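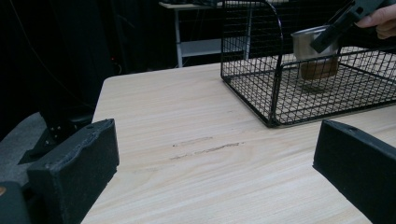 Getting a robot arm on our line, what changed for you?

I work days at a small returns and refill site for Trakham. We take in cups, mugs and small kitchen things, check them, and put them in wire baskets for the next station. In September we're getting our first arm, a Kusuma, on the basket table. There are 7 of us on the shift and we've been told all of us are staying, which I believe. I'm excited about it! I've watched every clip I can find. But my coworkers keep asking me things I can't answer, like whether we'll be stuck matching its speed, what you do with your hands all day once it's doing the picking, and whether you need to know computers. I'd love to hear from people who already work next to one. What changed for you, good or bad? And is there anything I should ask for before it shows up, while they're still listening?

Posted by basketcase_days

plerkside_nights

Oh you're in for a fun few months. I've worked at Plerkside going on five years, and we went from all hands to two arms on the small goods tables. I was the one grumbling in the break room and now I'm the one who stays over to watch when they load a new item.

Your first worry, the speed. Ours was slower than me for ages. A metal cup with a rolled rim sounds like the easiest thing in the world, and it took ours weeks to get good at it. It would take the rim a bit off center, the cup would swing, and then it would knock the side of the basket on the way in. Wire mesh is tricky too. The arm finds things with a camera, and looking at something shiny through a grid of wires gave ours fits. We ended up feeding it baskets with one low side and it got better the same day.

What I do now: I load, I clear its misses, I check the stuff it sets aside, and I teach it new items. Teaching is the part I'd fight you for. On our setup you do the job yourself holding a gripper in your hand, over and over, and it learns from that. You find out how much you know that you never had words for. I tip my wrist a little before I let go of a cup so it doesn't ring against the wire. Never thought about it once until I saw the arm doing it too. I yelled so loud the supervisor came over.

No, you don't need computers. Ours has a screen with big buttons, and if it's really stuck we call the help line and get a coffee.

The bad: it's more standing in one place. I used to walk the whole floor, and my knees liked that. We swap stations every 50 minutes now and that fixed most of it. Also it's quieter between people. You used to have somebody across the table from you, and now there's an arm there. We moved the two loading spots so they face each other and I get to talk to a human again.

Ask for:
The swap schedule in writing.
A stop button on both sides of the table.
A say in where the table goes. Ours was put under a bright light at first and the glare off the steel cups was awful.
Paid time for the teaching, on the clock, with its own line on the schedule.

Biseva_fan_22

get the soft pads for the fingers. the hard ones mark everything up incl. the table. we had scratches all over ours by the first Tuesday lol. otherwise its great, you'll like it

mugs_and_lids

I'm on a Biseva arm, so a different make from yours, but a lot of what plerkside_nights wrote matches. I'd add a few things from the checking side.

Our numbers went up, and the way they get counted changed too. Before, the count was the whole shift's. After, the arm had its own count on the wall, and people started comparing themselves to it even though the manager said not to. Its best shift so far is 1,337 pieces, and somebody taped that number up by the door. I'm fond of the thing, but I asked for the board to show the table's total, people and arm together, and they did it. The mood got better right away. Ask about that early, it's much easier before the screens are hung.

The job got more interesting for me. When every cup went through my hands I stopped seeing them by lunch. Now I get the odd ones, dents and stains and lids that don't match, and I look at each one properly. I've learned a lot about why things come back. I write it down and the wash station uses my notes now, so that's a thing I do that didn't exist before.

One caution. The first month is messy and everyone will be watching it, including people from the office who never come down. Things will get dropped. Somebody on your shift will say it's useless and somebody will say it's going to take over, maybe in the same break. Give it until almost the end of the second month before you make up your mind. And put your name down for the teaching now, before they announce it. At our place the spots were gone by 10 in the morning.

Please come back and tell us how the Kusuma does with your baskets, I've only ever seen one running behind glass!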